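Oct 22, 2022

right, thread on what I've been doing all week instead of the thing I was meant to be doing. tracking dropouts. feature matching. white tables. moan incoming

1/ background for anyone new - Uten is our pose tracking bit. takes the video off the hand-held gripper and works out where the gripper was at every frame. Hullano then turns that into something the arm can follow. if Uten is wrong everything after it is wrong, very smoothly

2/ and Uten wants corners. texture. stuff to grab. I'd set it to look for up to 3,000 features a frame, which felt greedy in September when everything was on the patterned cloth

3/ now on plain white
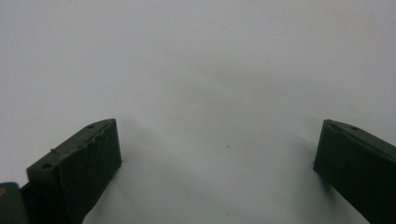 4/ the matcher still reports a healthy number of points, that was what fooled me. went and plotted them. nearly all on the fingers. the fingers move with the camera!! so the solver sees loads of lovely stable points and decides we are standing still

5/ pose confidence: excellent. pose: rubbish

6/ first fix, the obvious one. mask the fingers. static mask, drawn by hand, took 2 minutes. fine when they're wide open, useless once they start to close becuase they slide out from under it

7/ second go, mask driven by the finger width. we already log the width so it's just a lookup. bit of padding round the edges for the soft bits. much better. should have been there from day one tbh

8/ then of course with the fingers masked there's hardly anything left to track. specks. shadow edges, and the shadows move when the gripper does so those are worse than nothing

9/ so now if the count drops under 9 good points outside the mask, Uten stops pretending. leans on the IMU, blows up the covariance, flags the stretch. Hullano can decide if it wants it

10/ IMU alone is ok for short gaps. long gaps it wanders off through the table. what rescues you is anything at all with an edge coming into view

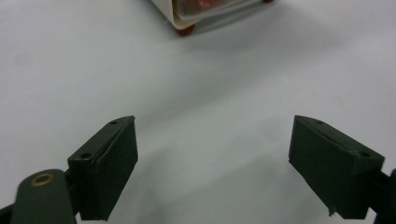 11/ relocalising off one small thing is dodgy though. all your points in one corner, rotation goes soft. I now score the spread as well as the count - split the view into a grid, want hits in at least 3 cells before I'll trust a full pose. below that it only gets to nudge the estimate

12/ someone's going to say stick tags on the table. yes. Seo does tags, Seo works great, Seo also needs tags on every surface you ever record on and I don't want to be the person taping them down

13/ tried the learned matcher from Brandum too. nicer on low texture, found matches where the old one gave up. also very sure about a few that were nonsense. and slow on my laptop. keeping it behind a flag for now

14/ still broken: auto exposure. all that white and it shifts as you move in, brightness changes, matches drop. locking it helps but then anything dark goes to mush. open to ideas, properly

15/ also the replay viewer now draws the mask and colours the points by weight. do this FIRST if you're building one of these. I was reading numbers in a terminal for days like a muppet

16/ code's on the branch, not merged, tests are failing for an unrelated reason (I think). will tidy up and write the config options down somewhere after tea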